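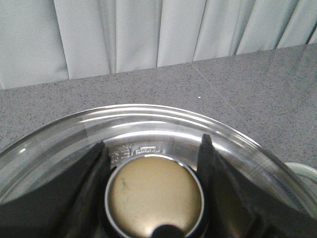 Newsroom > Press Releases > Workplace Automation

Sutlow Moves Kitchen Bench Handling to Two-Finger Robot Arms

Last updated: February

Sutlow has put 2 robot arms to work at the countertop benches of its test kitchen, using the Dulo control package from Flaren. The arms pick up, move and set down items during appliance trials. Technicians previously did this work by hand across a full shift.

Each arm carries a black two-finger gripper with a camera mounted close to it. Bench items differ in size and finish, from glass bowls and polished steel to brightly colored food shapes, and the control software sets the approach for each one separately.

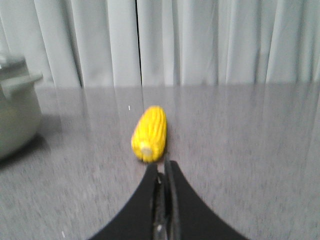 Gripper with fingers close together, near a yellow corn cob on the speckled bench top.

The change affects 14 bench technicians. No positions were removed. Technicians now write the handling sequences, check logs and stop the arm when a pick falls outside limits - a task that takes 541 pages of operator manual to cover in full. Repetitive reaching has been taken out of the job description.

"The first weeks were slow. I was used to moving the bowl myself, and now I review how the arm moves it," said Kendra Cloutier, bench technician. "My shoulder is better. The paperwork is longer."
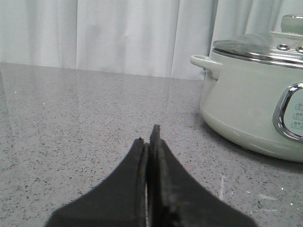

OPERATIONS

Sutlow logged 1360 handling cycles during acceptance testing. Finger pads are inspected for wear at shift change, and cooking pots stay on the bench between sequences. Aurelio Zamudio, operations manager, is the contact for site questions.

Related releases
- Flaren Issues Dulo Operator Manual
- Yip Bench Fixtures Added to Sutlow Supplier List
- Ngan-ling Mak Named Training Lead at Sutlow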